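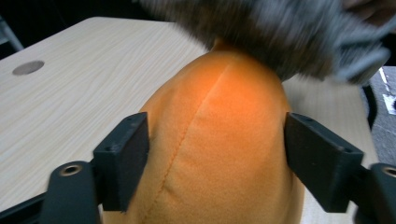
**4.2 Upkeep of the Tarkemis station.** Most of what we learnt about running the station concerned screws. The learning results in Section 5 depend on the two hand-held grippers closing in the same way in March as they did when first assembled, and grippers left to themselves have other ideas. The finger pads are the parts that suffer most. Each is a plain black block with two small screw holes in its top face, and the mounting arms carry brass-coloured threaded inserts (Figure 4, with both pads closed on the orange plush). Our first set of arms at Oltthorpe had no inserts, and the screws went straight into the plastic. After 14 sessions the threads had given up and one finger could be turned by hand, a degree of freedom we had not asked for. The inserts were pressed in with a soldering iron over one long afternoon and none has pulled out so far.

Pads are checked before every session by closing the fingers on a soft object and looking at where the fabric gives. Soft objects are forgiving in use and oddly strict as a test. A block of wood will sit happily between two pads that are out of line, while a plush toy bulges to one side and gives the game away. If the dents on the two flanks do not match, the operator loosens the pad screws, closes the fingers on a flat gauge and tightens again. The job takes 6 minutes. It took rather longer before we tied the right hex key to the station with string.

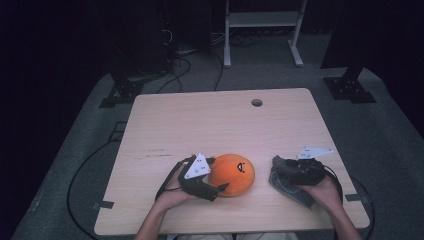 Cables came second in the fault log. Each gripper is tethered, and a tether that drags on the edge of the table tugs at the wrist just when the operator is trying to be delicate. We tried clips, a sprung reel and a stern notice. What worked was slack: enough cable to form a loose loop on the carpet, with the plug end held by a strain relief so that a careless foot pulls on the clamp before it reaches the connector. The Dridaton connectors we began with were rated for far more bending than we gave them, a fact we read aloud to the third broken one. All were replaced, and the spares now live in a labelled box which is sometimes where the label says.

The marker plates need less attention but punish neglect more quietly. A plate knocked askew still tracks beautifully; it simply reports a hand that is somewhere else. We therefore run the Hviid check after any bump, placing each gripper in a fixed cradle and comparing the reported pose with the stored one. A difference of more than 5 mm sends the plate back for reseating, and the session is thrown away. In total 58 recordings were lost like this, nearly all of them before the check was made compulsory and the cradle was screwed down.

Pads are cleaned with a dry brush at the end of the day. Lint from plush toys and cloth packs into the screw heads, where it does no harm until somebody needs the hex key to fit. Solvent wipes were dropped early on, as they left the pads slippery for the next morning's first few grasps.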